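Pisov Community Kitchen and Food Store
Progress report to the Berkar Fund, second period
Prepared by Celina Adamczyk, project lead

1. Status

Work is on schedule except for the cold room, which is three weeks behind. Spending is within the approved budget for every line apart from electrical work. The store reopened in August with dry goods only. Chilled and frozen items will follow once the cold room passes inspection.

2. Dry goods store

Shelving is complete on the north and east walls. The shelving was bought secondhand from Sadowski, which allowed the difference to be moved to the electrical line as agreed at the last review. All bays are bolted to the wall and labeled by product group. The lowest shelf is kept clear of flour and sugar, as the floor is washed daily.

Stock is now recorded on intake and again on issue. The old method, a paper list updated at closing time, produced errors that could not be traced to a particular day. Under the new method each delivery has a line in the stock book with weight, supplier and use-by month. Stock on hand at the end of the period was 1,000 kg, of which 700 kg was flour, rice and dried beans.

Waste from expired stock has fallen, but one period is too short to treat this as a trend. The main source of waste is still opened catering packs returned from the kitchen. A smaller pack size has been requested from the supplier, with no reply so far.
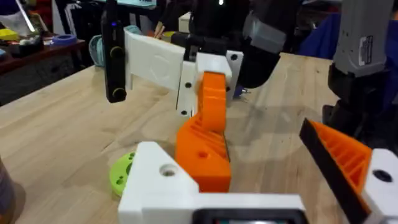
Wiesława Adamczyk asked at the review whether the intake weights include packaging, given that the bean sacks come on pallets and the rice in double bags. They do at present. From next period the stock book will carry net weight only, and the figures above will be restated on that basis so that the two periods can be compared.

3. Cold room

The delay comes from the door. The unit delivered by Wikus was hinged on the wrong side for the corridor and had to go back. The replacement has been fitted and the seal checked. The compressor is installed but has not been run under load.

The remaining steps are the drain connection, a 90-hour temperature log with the room empty, and a second log with the room loaded. The inspector will not book a visit until both logs are available. We have asked for a provisional slot on a Friday, when the kitchen is closed and the corridor can be kept clear.

In the meantime, chilled items are bought on the day of use. This costs more per meal and limits the menu. The extra cost is being charged to the kitchen's own account and does not appear in the grant figures.

4. Kitchen and training

The food handling course ran twice. Of those enrolled, 21 completed it and received a certificate. Three others missed the final session and will be offered a place on the next course. Course notes have been shortened, and the section on allergens has been rewritten to match the labels now used in the store.

The kitchen serves lunch four days a week. A fifth day was planned for this period but has been put back until the cold room is in use – preparation for it depends on storing cooked food overnight.

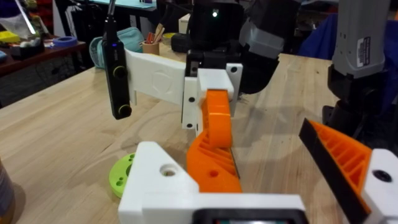

Fig. 2. Orange gripper fingers, light wooden workbench.

5. Budget

The electrical line is overspent. The original quote assumed that the existing supply board could carry the compressor, and it could not. A separate circuit was run from the main board. The saving on shelving covers most of the cost, and we ask for approval to cover the rest from contingency. No other transfers are requested.

6. Risks

The main risk is a further slip in the inspection date. If the provisional slot is lost, the fifth lunch day would move into the period after next. A second risk is the lease on the loading area, which is renewed yearly. The landlord has confirmed renewal by phone – written confirmation is still outstanding.

7. Next period

Complete both temperature logs and the inspection.
Restate stock figures as net weight.
Run the third food handling course.
Obtain the loading area lease in writing.
Submit invoices for the compressor circuit.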